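Do enzyme drain cleaners do anything, or am I pouring money down the sink?

Posted in Home & Garden > Plumbing
3 replies

plainsink_oltmont

The bathroom sink in our place in Oltmont has been draining slowly since April. It isn't blocked. If I brush my teeth with the tap running, the water comes up over the stopper and then takes its time going down. There's a smell too, mostly in the morning, something like old pond.

The hardware store sold me a bottle of enzyme cleaner called Venter. The label says it "restores natural flow" and that you'll see results in 3 nights. I have now done nine nights. I followed the directions, including the part about not using the sink for eight hours, which in a house with one bathroom and two teenagers is a big ask. The drain is the same. The smell may be a little better, or I may be getting used to it.

When I went back to the store they told me I needed to keep going because "the colony has to establish." That sounds to me like something you say to a person so they'll buy a second bottle. The reviews online are all five stars or one star, and the five star ones read like they came off the same desk.

So before I spend any more: is there anything to these products? I'd like to hear from people who have tried them and don't sell them. I'm on city water, the pipes under the sink are plastic, and the house is from the seventies. I'd rather not use lye, as I've had it spit back at me once.

drip_and_a_half

I was as suspicious as you are and I still am, but I'll try to be fair.

There is something to the basic idea. Enzymes do break down some kinds of gunk. Soap scum mixed with skin oil and toothpaste is partly the kind of thing they can work on, slowly, if they sit on it. The trouble is that in a bathroom sink the gunk is nearly always hanging on hair, and I have never seen an enzyme product make a dent in hair. The labels get around this by saying "organic matter" and letting you fill in the rest.

The other trouble is that the liquid doesn't stay where you want it. You pour it in, it runs down the wall of the pipe and into the trap, and there it sits in a pint or so of water getting diluted. If your clog is above the trap, on the stopper rod, which is where mine always is, the stuff went past it in a couple of seconds. Nine nights of that is nine nights of treating the trap.

I ran my own little trial a while back with two sinks in the same house. One got the bottled stuff (Sirberg, the foaming kind, not cheap) and the other got a kettle of hot tap water every evening, not boiling because of the plastic. After a month I couldn't tell them apart. I know two sinks isn't science. It was enough for me to stop buying it.
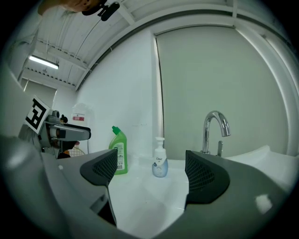
Where is the clog in a slow bathroom sink most of the time?

On the stopper and the few inches of pipe right under it. The rod that lifts the stopper crosses the drain there, and hair wraps around it and catches everything else that comes down.

So take the stopper out. On most sinks you go underneath, find the rod going into the back of the pipe, unscrew the nut by hand and pull the rod back an inch. Put a bucket under it first. The stopper then lifts straight up. What comes with it will be disgusting and will also be your answer. Wipe it, run one of those barbed plastic strips down the hole a few times, put it back together. Don't crank the nut down hard or it'll crack.

For the smell, check the overflow hole too, the small one near the rim. It has its own channel and no cleaner you pour in the drain ever touches it. A bottle brush and some dish soap did it for me. Anyone who tells you the smell is "sewer gas" should have to explain why it isn't coming from every other drain in the house.

If it's still slow after all that, the problem is further along and you want a hand snake or a plumber. I still wouldn't buy a second bottle.

Plundurum

I use enzymes every month and never had a clog in my life. It works 100 percent if you are patient. People give up too soon.

drip_and_a_half

Did you ever have a clog before you started using them?

Plundurum

No, like I said.

greywater508

Somewhere between the two above. I manage a building with almost 40 sinks in it and we tried an enzyme product for a year because the owner liked the sound of it. Number of calls for slow drains stayed where it was. What brought them down was putting a mesh strainer in every bathroom sink – a couple of dollars each – and pulling the stoppers whenever an apartment turned over.

I will say the enzymes did seem to help in the kitchens, with the grease, but we also fixed a badly sloped pipe that same year so I wouldn't swear to it.

Agree about the overflow. Also if you've been pouring any other cleaner down there between treatments, bleach or one of the strong ones, that can knock out the enzymes or the bacteria in them. The bottle usually says so in very small print. And don't mix things in general, some of them make fumes.

plainsink_oltmont

Took the stopper out. I won't describe it. Water goes straight down now and the whole job was done before lunch, including finding the bucket. I've asked the store for a refund on the Venter and they want the receipt, which of course I don't have. Overflow is next, as there's still a bit of a smell when the hot water runs.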